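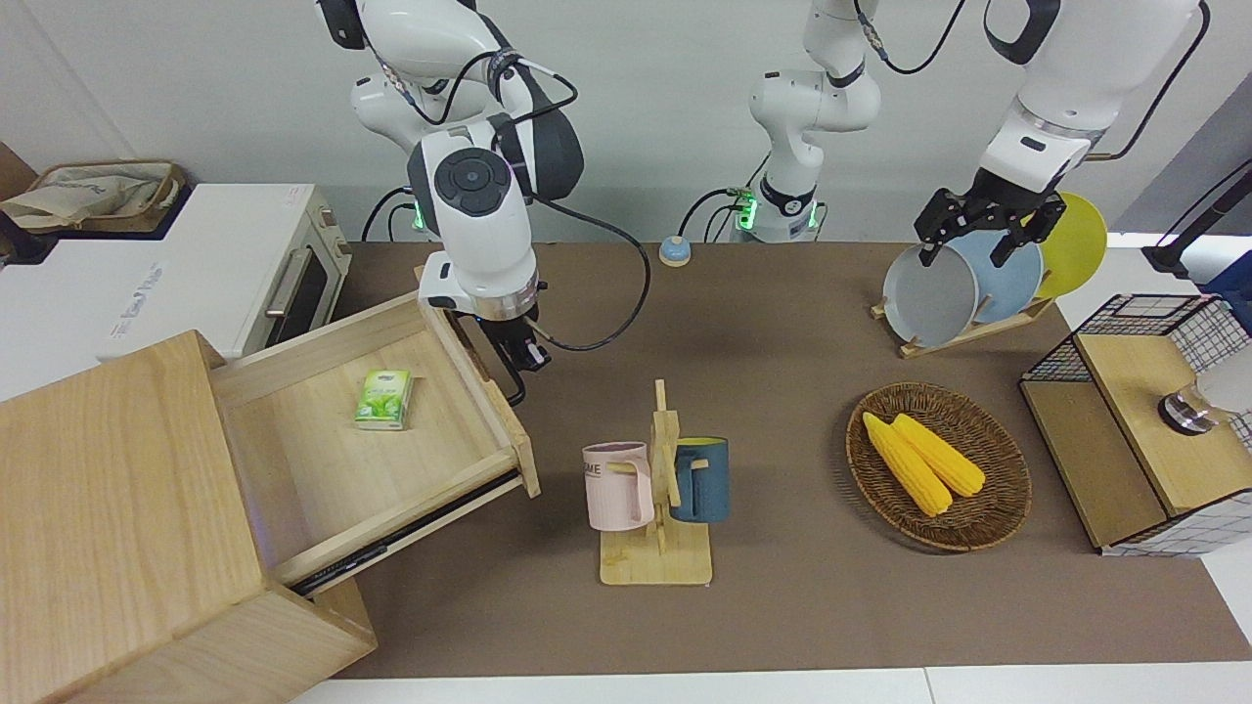

Kitchen table at the open day: one gripper on the drawer, the other on the gray plate.

From: Trinidad Daza
To: hands-on list
Subject: Re: Anyone make it to the Lener open day?

Hi all,

I went! Answers to the questions are further down, but first, go if they run it again in the fall. I got there before ten and was still hanging around the table when they started stacking the chairs.

The building is the old Banuvside bus depot (use the side gate, the front one is locked) and the two-arm kitchen table is at the far end, past the coffee. I've seen plenty of video of this kind of thing and was not ready for how much fun it is to stand next to one. You start rooting for it. When it went for the drawer handle the whole row of us leaned in, and a little boy next to me yelled "pull!" at it.

On 03/17 you wrote:
> Did anyone on the list get over to Lener's open day? I had
> to miss it. Mostly I want to know if the two arms do
> anything together or just take turns. Also, is it one fixed
> routine, or do they move things around between runs? And
> is the Nonton talk worth waiting for online?
> - Güler

Arms first. Both, depending on the task. In some runs one arm would hold the drawer open while the other was busy over at the dish rack, and you can see that in the top photo. In others one sat still the whole time. I asked whether the sitting still was a choice and was told they're working on it, with a big grin.

As for the routine, they do move things. The corn stayed in its wicker tray for most of the morning, but the plates and the mug tree got shifted between runs and people in the crowd were allowed to pick where. I picked a mean spot for the mug tree and felt bad about it.

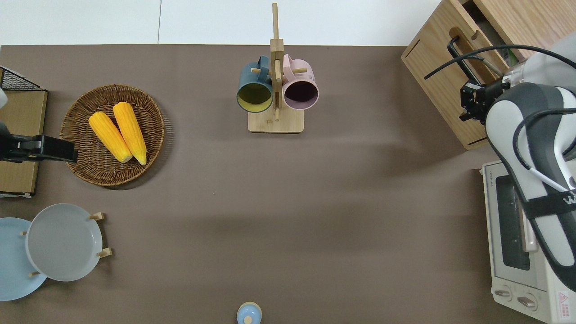
The drawer is the part I'd watch for if you go. Coming in on a handle with two fingers is so much fussier than it looks from a chair, and the cabinet sits at an angle on the table, so the pull has to go at an angle too. They said the full set is 600 runs and that 459 had been done by that morning. I stayed for 20 of them and would happily have stayed for more!

The Nonton talk: yes, wait for it. The first half is mostly slides on scheduling, but the last part is on what they do after a bad grasp, and the questions were excellent. Somebody asked how they decide when to stop a run and it took up the rest of the hour.

Two small things if you go next time. Parking fills up early, and the sign-up sheet for trying the controls yourself is by the coat rack, where I walked right past it. If anyone here did get a turn, please write in and tell me what it was like.

Trinidad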